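Teaching by demonstration (robotics)
By Valtteri Laaksonen, updated July

Teaching by demonstration is a way of giving a robot a task by showing it, either by hand (a person moves the arm or gripper through the job) or by remote control, called teleoperation. No motion code is written for the task itself. Also called show-and-repeat in older shop manuals.

Each run is recorded: wrist camera view, finger opening, arm position. A small sorting task might take 200 runs, a harder one 2,000. Bad runs get dropped or labelled as failed, practice varies alot.
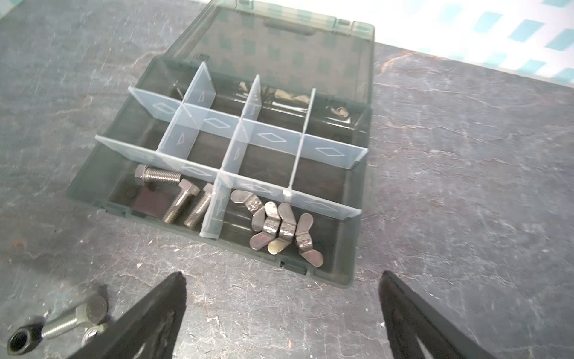
Wrist view over an open organizer box, bolts and wing nuts in the front compartment.

Small hardware is a common subject. Bolts have a straight shank to close on. Wing nuts harder, they pile up and the wings point every which way. Clear plastic is a known problem for depth sensors, divider walls drop out of the data.

Hand guiding gives a better feel for contact. Remote control keeps the persons arm out of view but is slower, and lag matters. The Konon method mixes both: 36 hand-guided runs first, then remote.

Related articles
Belhaj grip test
Natemance (software)
Pakden arm
Teleoperation lag

Contact | Copyright | Back to top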